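The Cup That Lives by the Kettle

Why we keep too many mugs, and what one woman in Wasgate did with hers

By Vesela Delić

Seven in the morning, February, still dark out. My neighbor Rellero — everybody calls him by his last name, even his kids — opens his cupboard and a mug falls on his foot. Not a light one either. One of those thick diner things with a handle like a door knocker.

"Every day," he says. Not even angry.

I'd come over to borrow a ladder. Stayed an hour. We took every cup out of that cupboard and lined them up on the counter, then the stove, then the chairs. Bank mugs. A mug shaped like a boot. Two from a wedding where the couple has since split. He uses one. The blue one, chip at the rim, and he'd fight you for it.

So that's where this started. I went home and looked at my own shelf and it was no better.

Mugs are hard to get rid of. Plates you buy in a set and when they're gone they're gone. Mugs come at you from the side. Work, funerals, school fairs, an aunt. They arrive with a name or a joke printed on them and after that you can't just drop them in a donation box, it feels like dropping the aunt in. And they stack badly. Two high, fine. Three high and you've got Rellero's foot.

At Vumetti, a kitchen store on the hill in Wasgate, the back wall is all storage. Shelf risers, under-cabinet hooks, wire racks, rails. The owner let me sit on a stool by the register on a Wednesday and bother people. Most came in for a peeler or a jar lid and ended up at the back wall anyway, picking things up, putting them down.

"They think they need a bigger cupboard," the owner said. "They need a smaller pile." Then she sold a man a shelf riser.

What goes out the door most, she told me, is hooks. Screw them in under the shelf, hang the cups by the handle, done. Cheap. But renters can't always drill, and plenty of people who can drill won't. I'm one. I own a drill. It's in a box with the hooks I bought 2 years ago.

Next best is the rail, which looks great in a catalog and gets greasy over a stove. Ask me how I know. Then the riser, a little table for inside your cabinet. Good for short cups, useless for tall ones. My sister-in-law has three of them stacked with vitamins now.

One customer, a retired bus driver with a very neat scarf, told me she'd gone from 78 mugs down to 6. I asked her to say it again. 78. Her late husband picked them up on trips, one per town, and for years they sat in boxes in the hall. She did it during Ramadan, in the evenings, after the dishes from iftar were done and the house was full of people anyway. Everybody who came to eat went home with a cup wrapped in newspaper. Some of them argued. Her nephew wanted the one with the lighthouse and so did his mother, and it got a bit heated, she said, pleased about it.

"Now when I visit, I drink out of them," she said. "All over town."

The 6 she kept are not the best ones. I asked. They're the ones that feel right in the hand. One's from a gas station.

I tried it her way, more or less. No party, just me at the kitchen table with the radio on and a roll of newspaper. First pass was easy, anything cracked, anything with a company I no longer work for. Second pass was slow. I'd pick up a mug, decide no, put it in the box, drink a coffee, take it back out. Went to bed with eleven still on the table. Next morning it was nine — my husband had voted.

What helped in the end was giving them a limit they could see. You can always squeeze another cup on a shelf. On a mug tree you can't, when the pegs are full they're full, and the argument is over. 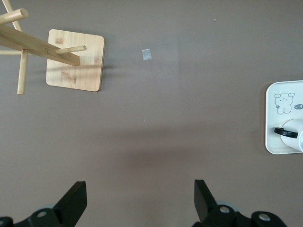
A mug tree is an old-fashioned sort of object and I'd forgotten about them, my grandmother had one with a wobble you could hear from the hall. The newer ones are plainer. Look for a base with some spread to it, becuase a tree loaded up on one side wants to go over. A square board like the bamboo one here is a sensible shape, rounded corners so you don't catch your hip or your sleeve, and it can go flat against a wall. Four round pegs off a single thick post. Four cups. For two people that's morning and afternoon, if you rinse.

Some tips from the stool by the register, in no order. Hang heavy cups opposite each other. Check your handles before you buy, a fat peg won't take a dainty espresso handle. Put the tree beside the kettle or the coffee maker, not across the room where you'll ignore it. Wipe the pegs now and then, they collect dust on the top side. Bamboo doesn't want to soak in the sink, so damp cloth, dry cloth, leave it.

And the spares? Guests do come. I kept a second row of cups in a box on top of the fridge, labeled GUESTS in marker, and it's been opened once, for a birthday. The store keeps a donation crate by the door too, the owner says the school takes them for paint water.

I went back to Rellero's to return the ladder. He'd cleared the whole bottom shelf and put flour on it. The blue mug sits out by the kettle by itself, upside down on a folded towel, and the boot is on the windowsill with a pencil in it. He says he'll get a tree when he finds one he likes. His daughter says he wont.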